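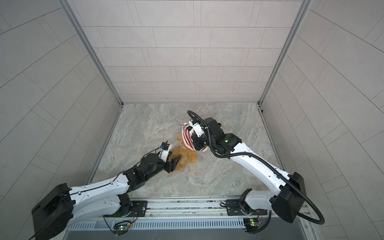 Kasine mortgage rate tables – read me first

Hello, and thank you for taking the time to open this file before opening the data. Kasine is a small collection of home loan rates, gathered by hand from the public rate sheets of lenders and put into one plain table so that ordinary borrowers, students and the odd curious journalist can compare them without having to squint at a pile of PDFs. It began as a spreadsheet that Rajitha Sivakumar kept while she was shopping for her own refinance, and it has grown a good deal since then (she did get the refinance, in case you were wondering!).

Last updated: 4/14/19

What you will find inside

There are 2 files. The first, rates.csv, has one row for each loan product on each day we checked it. The second, lenders.csv, has one row per lender, with the state it is based in and whether it is a bank, a credit union or a broker. The two are joined by the lender_id column, and that column never changes even when a lender changes its name, as one of ours did in November.

The rates file covers 18 lenders over 17 months. We check on the first business day of the month and again in the middle, so please don't treat it as daily data. If a lender moved its rate up and then back down between our visits, we will have missed it completely.

Columns in rates.csv

lender_id – short code for the lender
check_date – the day we read the rate sheet
product – fixed or adjustable, with the term in years
rate – the advertised rate, in percent, before points
apr – the figure the lender gives, copied as printed
points – blank if the sheet doesn't say, zero if it says zero
cash_back – any cash offered at closing, in whole dollars
switcher_only – yes if the offer is only for people moving a loan from another lender
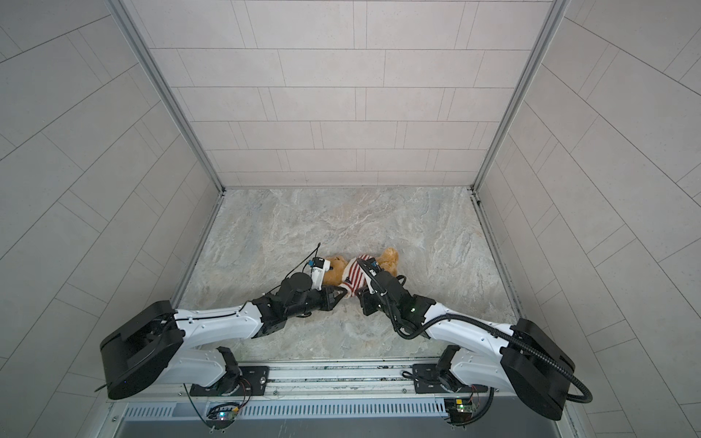
Two arms and a teddy bear on the gray floor.

A word about cash offers

Cash back is the messiest part of the whole table, and I would ask you to go gently with it. Some lenders pay it at closing, some pay it after the first year, and a few take it back if you leave early. We record the headline amount and put the conditions in the notes column, word for word where they are short enough. Anything under 100 dollars is left out, mostly gift cards and the like.

Where the numbers come from

Rajitha reads the sheets and types them in. I go over her entries a few days later with the sheet open next to me, and where we disagree we look at it together – usually it is a typo, and usually it is mine from the previous round. The cleaning script is called Stomari and lives in the tools folder. It fixes date formats and flags any rate that has jumped by more than a full point, and it leaves the flagged rows alone for a person to look at.

Please don't use it for

Deciding on a loan all by itself. These are advertised rates for borrowers with strong credit, and your own quote may look quite different.

Using and sharing

You are welcome to copy, chart, and republish the tables as long as you mention Kasine and say which version you used. Corrections are very welcome too. Send the lender code, the check date and a copy of the rate sheet if you still have it, and I'll put the fix into the next update.

Anwara Liyanage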